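Nov 22, 2018
Notebook — glaze kiln, slow cooling

Opened the kiln at nine this morning and I am still grinning. The slow cool works! Last week's tiles from the same bucket came out glossy and a bit dull to look at, a flat brown like strong tea. Today's have crystals all through them, little gold flecks that catch the light when you tip the tile, and on the thicker edges they run together into proper patches.

For the record, the programme was the usual climb to top temperature, a short soak, then down at 28 degrees an hour instead of letting it drop by itself. I held it there for 200 degrees of fall and then switched off. Lid stayed shut overnight. Clay was the Caramik buff for all of them, glaze was the Zuccaro iron recipe with no changes except a slightly thicker coat on the second shelf.

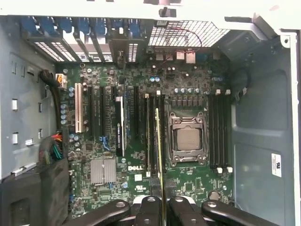 Kamran Esfahani thinks I am giving the cooling too much credit. He says the second shelf had the thicker coat and also the best crystals, so the fair test is to fire thick and thin side by side on one shelf, same height, and see which of the two does the work. He would also put a cone at the back, where he has always found it cooler.

He's right about the shelf, annoyingly. I'd mixed up two changes in one firing and was too pleased to notice. Top shelf had thin coats and did get crystals, only smaller ones, so cooling must be doing something — but I can't say how much.

Next firing then: 12 tiles, all on the middle shelf, half dipped once and half dipped twice. Cones front and back. Scratch the number of dips into the back before bisque, not in pencil, as the pencil burned off again.

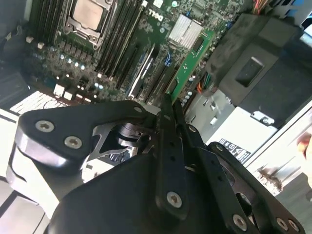 Also want to try a slower rate for two hours in the middle of the drop, where the Jimine notes put the best growth. They only give it for a zinc glaze and ours has none, so it may do nothing at all. Worth a go while the kiln is free.

Afshin Rahimi has asked for a bowl in the gold one already. Told him April, when I trust it on something with a curve. It ran on the one upright tile, right down to the kiln wash, and I had to grind the foot.

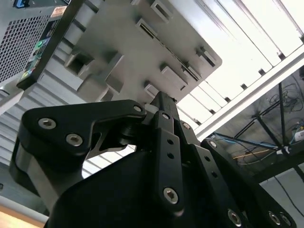

Gripper below the metal plate.

To do: more kiln wash, sieve the iron bucket, ask Prernell about new cones.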